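Gripper testing FAQ

People keep writing in with the same questions, so I've put my answers in one spot. If yours isn't covered, send it over and I'll add it!

What are you comparing, exactly?
Two grippers, on the same simulated robot with the same controller. The Oltel is a plain two-finger job with a wide palm. The Kemelau has more joints and costs us a lot more computing time (ask me how I feel about that in the middle of a long batch).

Why doors and cabinets?
They're fussy! A block on a table lets you get away with sloppy wrist angles. A lever handle doesn't, and a flat panel with a thin seam gives the fingers very little to grab.

How many runs have you done?
796 so far, and 406 of those were doorways. I threw out 83 because I'd left an old friction setting in the file. Fatos caught it, bless him.

Which one is better?
Depends what you want. I like the Oltel for pulling on edges, and it's easier to steer by hand. The Kemelau does nicer work on handles once it gets there, but getting there can take a few tries.

Where do you put the camera?
I use one view looking out past the robot's body and one down close to the fingers. The body view is the one I steer by, and the close one is for lining up on a seam. Teodora runs everything off the close view and says I'm being old-fashioned.

Can I try my own gripper model?
Sure, if it loads in Dumitrescu without errors. Please check your joint limits first. I've spent nine evenings fixing other people's joint limits and I'd like to stop there.

Will results carry over to a real arm?
Some will. I trust the reach and clearance numbers pretty well. Anything to do with grip force I'd test again on hardware before buying.

What does it look like when you're driving?
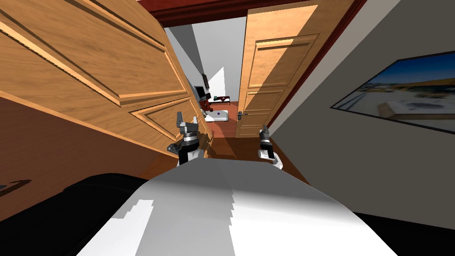

Arms out toward the double doors.
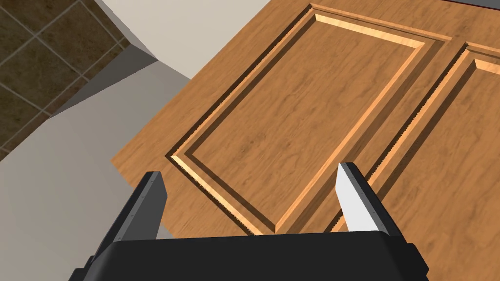
Written by Vilja Ahonen, Gerkham
Updated 10 April 2024

Mind the door edges if you try this at home. My left arm clips them more than my right, and I still haven't worked out whether that's the controller or me.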